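Handout 4: Looking after the two-arm cell
Module tutor: Samer Hattar

Read this before you touch anything. The cell (the timetable calls it Wemeo, after the project that paid for it) loads crockery into a rack. It will do this all afternoon if it is looked after, and for a much shorter time if it is not.

4.1 Fingers

Start with the fingers, the part that suffers most. Wipe both with a dry cloth, then run a thumbnail along the top edge. Small nicks are normal and go in the log. A nick that catches the nail means a new pair, fitted as a pair. One new finger beside one old one gives you a gripper with opinions.

Check the view from the wrist next. Both fingertips should show at the bottom of the picture, sloping towards each other at matching angles. If one sits higher, the camera has been knocked and you go back to Handout 3.

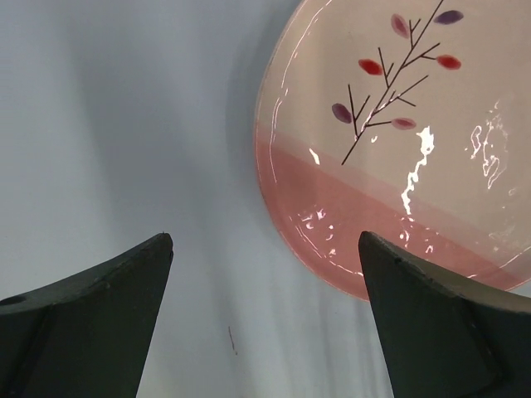

Fig. 1. Wrist view with the fingers apart, beside a glazed plate. Note the glare.

Shiny glaze is a nuisance. A bright streak can look like an edge to the software, which will then try to pick up a reflection with great confidence. Before you start editing thresholds, turn the lamp. Last year's group changed 30 settings and then turned the lamp.

4.2 Cables

The cable on each arm needs enough slack for the elbow and wrist to move through their full range. Drive each arm slowly to its limits with your other hand near the stop button, watching the loop at the wrist. Tight is bad. So is a loop long enough to lasso a bowl.
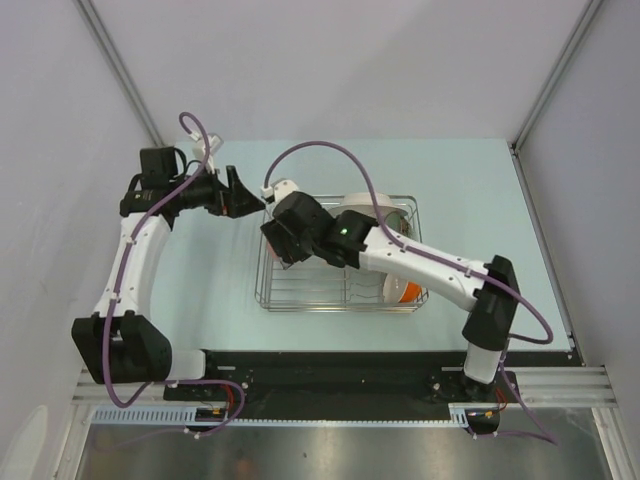 Fig. 2. Both arms at the table, right gripper over the rack. Follow the purple cables from wrist to base.

Tidy ties are welcome on the fixed runs near the base. Do not add any at the elbow, however much it improves the look of the thing.

4.3 Rack position

The rack goes back on its taught position after cleaning. Nudge it by hand, run the touch-off routine at low speed, and save under a new name. The file called Flinditz_final is not final. Leave it alone.

4.4 Log

Write down the job number, what you checked and what you changed. "Fixed it" is not an entry. Job 697 reads "fixed it", and so does job 698.

For next time: bring your completed log sheet and read section 2 of Handout 5.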